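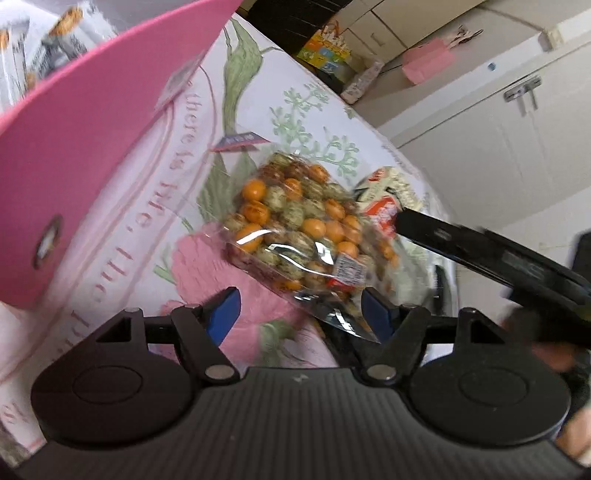

Home | Kitchen | Storage | Ask Me

Snack bags, and what I do with them

I used to shove every bag of snacks in the cupboard until something fell on my head. Now I dump the lot on the table first and sort by how fast we eat it. Little round crunchy things in clear bags go at the front (they vanish!), and packets of baked stuff stand up behind like files.

Once a bag's open, squeeze the air out, fold the top over twice and clip it. A clothespin works fine – I've had the same ones from Stadberg for years. If the label has a date on it, keep that side facing out.

Anything crushed goes in a jar for topping ice cream. My neighbor Delwyn Pearce puts hers on soup, which I still need to try.

307 shares | 2 comments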